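Robotics / Learning from demonstration / Textbook extracts
April 29, 2022, by the Jilton course team
Reading time: 3 minutes

Chapter 3
Showing the Task

In the last chapter we wrote every movement of the arm ourselves. We gave it points in space, a speed between the points, and a rule for when to close the fingers. For the pallet exercise in the Bostden laboratory this was enough. The boxes had one size and they arrived always at the same place.

Now think of a kitchen table after the shopping. The fruit lies where it was put down, the pieces have different sizes, and some are soft. You could try to write rules for this table as well. Students who try it usually stop after one afternoon, with a long program that works for one orange in one position. A person who has never written a program can clear the same table without thinking about it. The question of this chapter is how we can record what that person does, in a form that a robot can use later.

3.1 Three ways to demonstrate

The oldest way is to take the robot's arm and move it. The motors are made weak, so that the arm gives way under your hand, and the joint angles are stored many times per second. This is called kinaesthetic teaching. The record fits the robot exactly, which is a great advantage. On the other side, your own hands and body are often between the camera and the object, and a heavy arm makes people tired. Tired people demonstrate badly.

The second way is remote control. You sit at some distance and move a smaller copy of the arm, or a pair of hand controllers, and the robot follows. The camera view stays free. But most beginners do not feel the object, and they close the fingers too hard or too late. In our February course the students needed a whole morning before their movements looked calm. You also need the real robot for every minute of recording.

The third way leaves the robot at home. You hold a gripper in your own hand, with a camera fixed on it, and you do the task with this tool. The camera sees the fingers and what is in front of them, and the position of the tool is worked out afterwards. In this way you can collect demonstrations in any kitchen or workshop. You must be careful with one thing: your arm can reach places and turn in ways that the robot's arm cannot. A demonstration which is easy for you may be useless for the machine.

3.2 What the tool sees

Before you read further, look at a view from a hand-held gripper and ask yourself what a learning program could take from it. The two fingers always stand in the same part of the picture, at the bottom. This is helpful, for the program can learn the relation between the fingers and the object directly, and it does not need to know the size of the room.

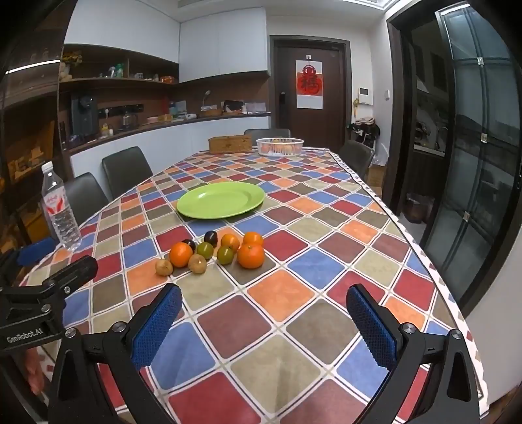
Figure 3.1. View from a hand-held gripper, with the fingers open over a dining table. Oranges, plums and other small fruits lie ahead of the tool.

Notice how much there is in such a view that has nothing to do with grasping. The tablecloth has strong colours, and orange is one of them. A program trained only at this table may learn to depend on the cloth. For this reason the Swanepoel exercises at the end of the chapter ask you to repeat each task on at least 2 different surfaces.

Notice also the pieces that lie close together. Will the fingers fit between an orange and its neighbour? A person chooses the approach without a word. In the record we find only the choice, and the reason for it we have to guess.

3.3 How many demonstrations?

There is no fixed answer. For the fruit exercise we ask each group for 50 good demonstrations. The Drornelance data set, which you will use in section 3.6, has 63 for every task, and a few of them are poor on purpose. Please do not delete these before you have read section 3.5.

A good demonstration begins from a clear starting position, goes on at an even speed and ends with the object released. Small corrections on the way may stay in the record. They show the program how to come back from an error, and we shall need this when we let the robot work alone in Chapter 4.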